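**Changes to linen and clothing service at Hirketti House begin in June**

Residents of Hirketti House and their families are advised that the Prumell Housing Association will bring in new arrangements for bed linen and personal clothing from June. The changes apply to all 40 rooms in the main building and to the short-stay rooms in the Koller wing.

The Association has operated a shared linen service at Hirketti House for many years. Under the present system, sheets and towels are sent out with personal clothing in a single weekly load. A review carried out over the winter found that this was the main cause of lost and delayed items. The service handled 1,269 separate loads in the last financial year, and clothing accounted for most of the complaints received by the office.

From June, bed linen will be collected in the morning and personal clothing in the afternoon. Each room will be given two bags, one white and one grey, with the room number sewn inside the collar. Items placed in the wrong bag will be returned unwashed. Residents who prefer to do their own washing may continue to use the machines on the ground floor, which will remain open until 9 p.m.
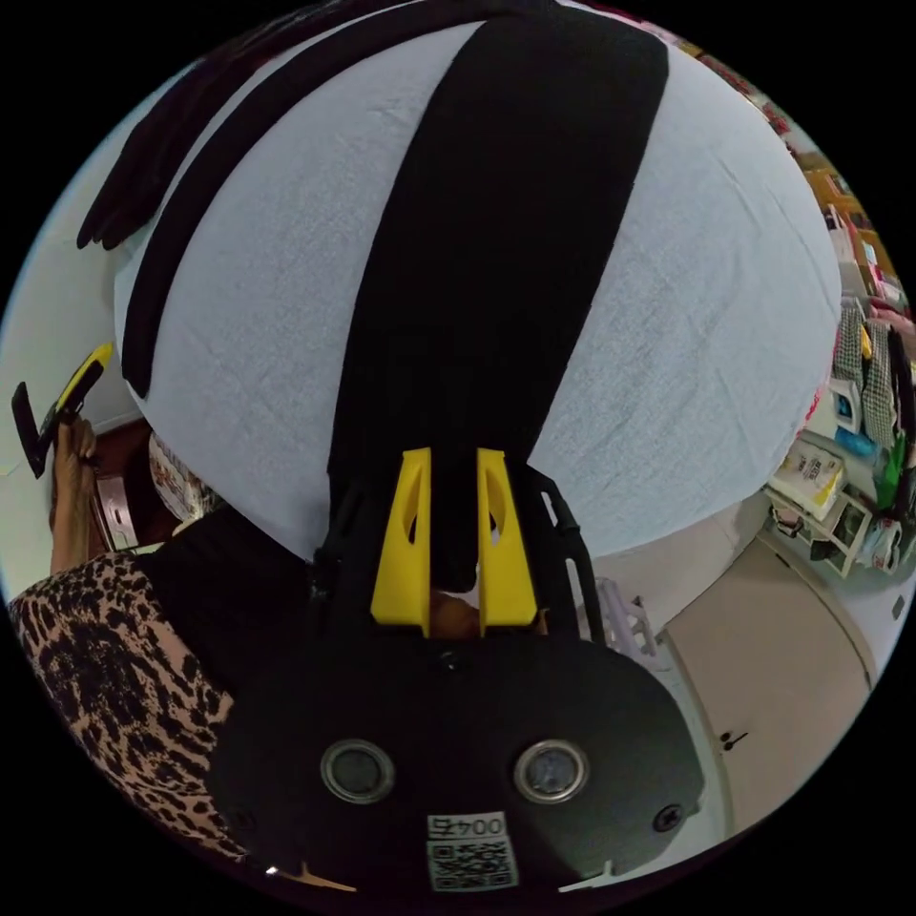
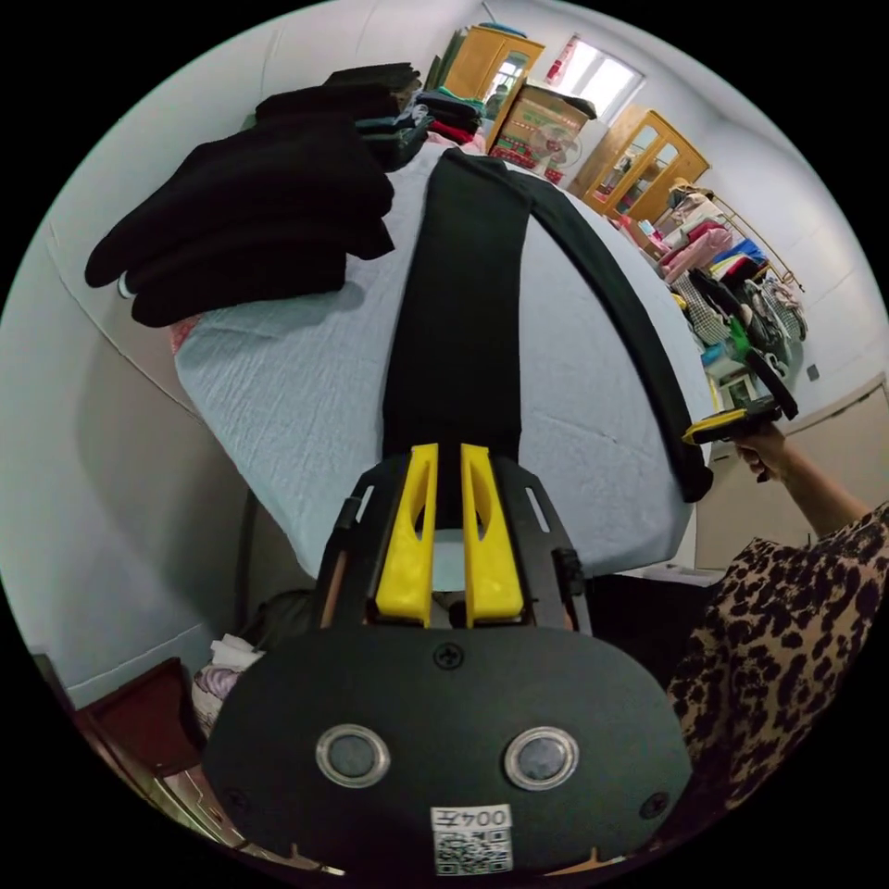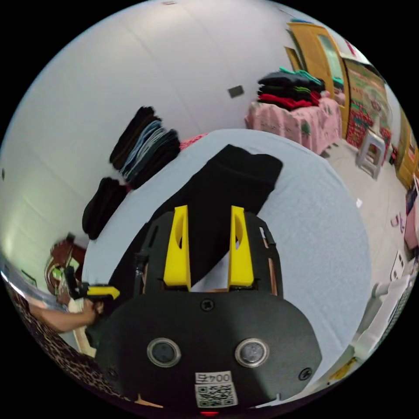 Prumell Housing Bulletin, Volume 30, page 7

The contract for bed linen has been awarded to Grorkholm Textile Care, which already serves two of the Association's other buildings. Personal clothing will be washed on site by Association staff. An additional dryer has been ordered for this purpose and the former storage room beside the east stairs will be fitted with shelving and a folding counter. Access to the east stairs will not be affected while this work is under way.

Name labels will be required on all clothing sent to the service. The Association has purchased 700 iron-on labels for residents who do not have their own, and these may be collected from the front office at no charge. Families who wish to sew in their own labels are asked to use the resident's surname and room number only. Woollens, silk and items marked for dry cleaning should not be placed in either bag.

The monthly service fee will not change this year. Residents who opt out of the clothing service, but keep the linen service, will see the lower rate on their July statement. Opt-out forms must reach the office before the end of May and may be handed in at the desk or left in the box by the mail slots.

Unclaimed clothing now held by the office has been sorted by type and colour and will be set out in the dining hall each afternoon from 2 p.m. to 4 p.m. for the remainder of the month. Anything left after that time will be given to a local charity shop.

Questions about the new arrangements may be directed to the front office during regular hours. A large-print copy of this notice is available on request.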